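Handstead evaluation, notebook entry 4
17th March

Second entry for the hand-held gripper kit from Stendeck. The trial period is running since January and I must write my opinion before we decide to buy or send back. I put my notes here so that the others in the lab can correct me where I am wrong.

What is in the offer: two hand-held grippers, the marker cubes, the calibration board on paper, one year of the Kamance software for aligning the recordings. The price on the quotation is 506 per month for the pair, software included. If we buy instead of rent, they want a separate contract for the software, and I did not yet get the conditions of this contract in writing. I asked two times.

Setup today was by the whiteboard, next to the glass partition. I wanted a large plain background first, because last time the shelf behind the table gave too many false corners. The whiteboard is better, but the ceiling light makes a long bright streak on it. We should test once with this light off and compare.

I made 26 short recordings. Most of them are simple movements in front of the board, with one gripper looking at the other or at small objects. The tracking result I check in Kamance tonight, so I do not write numbers for it now.
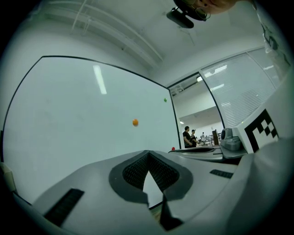
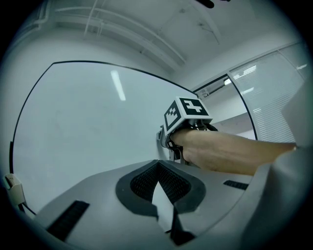 Views from the gripper, both toward the whiteboard.

3 min read

Some remarks on the hardware, while I still remember them.

The lens is very wide. The straight border of the whiteboard becomes a strong curve, and the gripper's own body takes the whole lower part of the view. For seeing the fingers this is good. For us it means that the usable area is smaller than the brochure makes you think, and I would like to know if Kamance masks the body by itself or if we must draw the mask. The manual has one sentence on this and I do not understand it.

The cube with the markers sits on top of the second gripper, above the hand. With the forearm coming in from the side, two faces of the cube are in view, one with the cross-like pattern and one with the small blocks. My worry is when the wrist turns more. Then maybe only one face stays, and at a flat angle. I must repeat this slowly, with steps, and write the angle each time.

Small balls: the orange one and the green one are both easy to find by eye against the white. The green is quite small in the view. If the software loses it, I will not blame the kit immediately — first I try with a bigger ball at the same place.

The doorway to the big room is also in the view when the gripper is turned this way, with people in it. For the real recordings I want a curtain or a closed door. The blinds on the partition I would also like to cover, their thin bright lines are a difficult background.

Grip comfort: acceptable for short work. After the longer session my thumb was tired. The colleagues from the Nguyen building have smaller hands than me and should try it before we sign anything.

Open points:
— conditions of the software contract, in writing
— mask of the gripper body, automatic or by hand
— wrist rotation test with one gripper fixed
— same recordings with ceiling light off
— price of spare grip pads (not in the quotation)

My opinion for now: rent for 4 more months, do not buy yet. The mechanics I like. The software I cannot judge until the wrist test is done, and the support answers slowly.

Contact the lab notebook editors | © Handstead Workshop Notes | Back to top
This site uses cookies to remember your settings. Accept | Decline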